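Textile Printing, Unit 9: Printed Cloth for the Home

Handout to read before the practical class
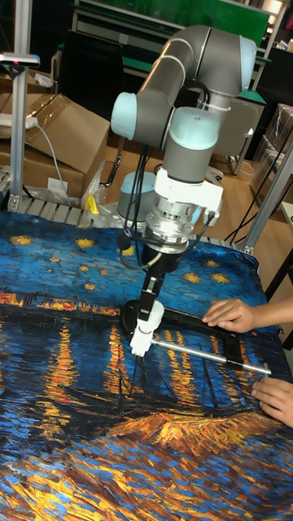

In the last unit we spoke about woven patterns, where the design is made by the threads themselves. In this unit the design comes after the weaving. The cloth is first finished as a plain surface, and then color is put on one side of it. Students often think that this is the easier way. For the designer it is maybe easier, but for the printer it has its own troubles, and most of this handout is about them.

1. Two words we must keep apart

A dye goes into the fiber and joins with it. A pigment stays on the surface and is held there by a binder, which is a kind of glue. Please use these words with care in your written work. In shops people say "dyed" for everything that has color, and in the exercise book I still find this mistake every year.

You can often feel the difference with your fingers. Cloth printed with pigment is a little stiffer where the color is heavy. Cloth printed with a good dye has the same feel in the dark parts and in the light parts. Some finishing agents hide the difference, so the finger test alone is not enough for the lab report.

2. Screen printing

In screen printing every color needs its own screen. A design with 9 colors therefore needs nine screens, and each of them must meet the others exactly. When they do not meet, we get a thin white line or a dark double line between two areas. This is called a registration fault.

To make the fault less visible, the designer lets the darker color go a little under or over the lighter one. This overlap is called a trap. Too small a trap does not help, and too large a trap makes a border that the customer will see as part of the drawing. In the Koser sample book, which is in the reading room, look at the leaf patterns near the back. The trap there is wide, but the eye accepts it as the edge of the leaf.

Screen printing is still a good choice for long runs. The cost of the screens is paid once, and after this the meters are cheap. For our exercise we will compare a run of 21 meters with a run of 500 meters. Do the calculation for both, with the price list from class, and write down where your result surprised you.

3. Digital printing

Here there are no screens. The printer puts very small drops of ink on cloth that was treated before with a paste, if the ink is a reactive dye. The number of colors in the design does not change the price very much. For this reason paintings and photographs came to household textiles in such quantity: with screens, a sky that goes slowly from dark blue to yellow was difficult and expensive.

A painting on a tablecloth gives us three questions for class discussion.

First, the proportion. A painting has its own format and a table has another. Somebody must decide whether to cut the picture, to stretch it, or to repeat it. Stretching is nearly always a bad decision, and the eye notices it first in round shapes.

Second, the direction. A landscape has a top and a bottom. A table has people on several sides, and one of them will always see the sea above the sky. The old makers of table linen solved this with a border and a middle piece that could be read from every side. The Ullar pattern from your slides is built like this. Compare it with the Engebretsen pattern, which has one direction only and was sold mostly as curtain cloth.

Third, the brush stroke. Thick paint has a real shadow, and the photograph of it keeps this shadow. Printed on flat cloth, the shadow stays but the thickness is gone. Some people like this very much and some find it false. I do not ask you to agree with me, I only ask you to give a reason in your text.

4. After the printing

Reactive dyes must be steamed, so that they join with the fiber, and then washed, so that the part which did not join goes away. If the washing is too short, the color will bleed at the customer's home. Pigments need dry heat to cure the binder.

For the rubbing test we use a dry white cloth and then a wet white cloth, always in this order and always on a new place of the sample. Write both results. Dark blue and black usually give the weaker result in the wet test.

5. What to bring

Bring one printed textile from your home, washed and ironed. It can be a napkin or a piece of an old curtain. Please do not bring something you will be sorry to lose, as we cut a strip from the edge. The Pladwood cotton for the printing exercise will be on the shelf by the door from 9 in the morning. Take 2 pieces each and write your initials on the back side with pencil.

Reading for the next unit: the chapter on repeats, with the half-drop exercise at the end.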